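**Hilo: Borrador de ordenanza de financiación de campañas municipales (Brarnside)**

**tecnocrata_gris** · 2023-07-10

He leído el borrador de junio completo, anexos incluidos. Resumen de lo que cambia:

- El umbral de declaración nominal de donantes baja a 300 euros por persona y campaña.
- Plazo de presentación de cuentas: 97 días desde la proclamación de resultados.
- Las aportaciones en especie se valoran a precio de mercado, sin descuento por uso.

El artículo 6 me parece defectuoso. Remite a una "tarifa de referencia" que no figura en ningún anexo.

**urna_sellada**

La tarifa existe. Es la del pliego de Sugden, aprobada el año pasado para los contratos de cartelería. El error es de remisión y se corrige con una enmienda técnica.

**tecnocrata_gris**

> La tarifa existe. Es la del pliego de Sugden

Ese pliego cubre impresión y montaje. No cubre locales, vehículos ni equipos de sonido, y ahí está casi todo el gasto en especie de las listas pequeñas.

**margen_de_error**

Discrepo de los dos. El umbral de 300 es demasiado bajo para una circunscripción de este tamaño. Publicar nombre y apellidos por esa cantidad disuade al donante ocasional y no afecta a quien financia a través de una empresa. Stodell tiene un umbral más alto y sus cuentas son legibles.
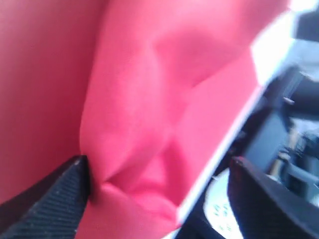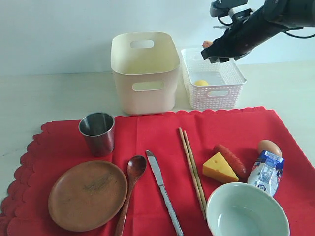
En Stodell, además, la lista de donantes se publica en hoja de cálculo. El borrador de Brarnside solo exige "formato electrónico", de modo que un PDF escaneado cumpliría. Yo pediría formato reutilizable en el propio articulado.

**urna_sellada**

De acuerdo con lo del formato. Con el umbral, no. Si se sube, las aportaciones se fraccionan igual, pero con menos rastro. El borrador no contempla la suma de donaciones de un mismo domicilio y eso sí habría que añadirlo.

**kilometro_electoral**

¿Alguien sabe si Kaludico sigue llevando el portal de transparencia? En las últimas elecciones faltaban 199 asientos en la exportación. Estaban en la ficha web y no en el fichero descargable. Lo comuniqué y me contestaron con un acuse de recibo.

**tecnocrata_gris**

El contrato sigue vigente, con prórroga. Si conservas el acuse, adjúntalo a las alegaciones, porque el expediente no menciona la incidencia.

**margen_de_error**

Sumar por domicilio plantea un problema de padrón: tres adultos en un piso compartido no son una unidad económica. Lo presentaré como alegación separada.

**urna_sellada**

Preséntala. Yo registro la del artículo 6 y la del formato, y cuelgo aquí el texto cuando tenga número de entrada.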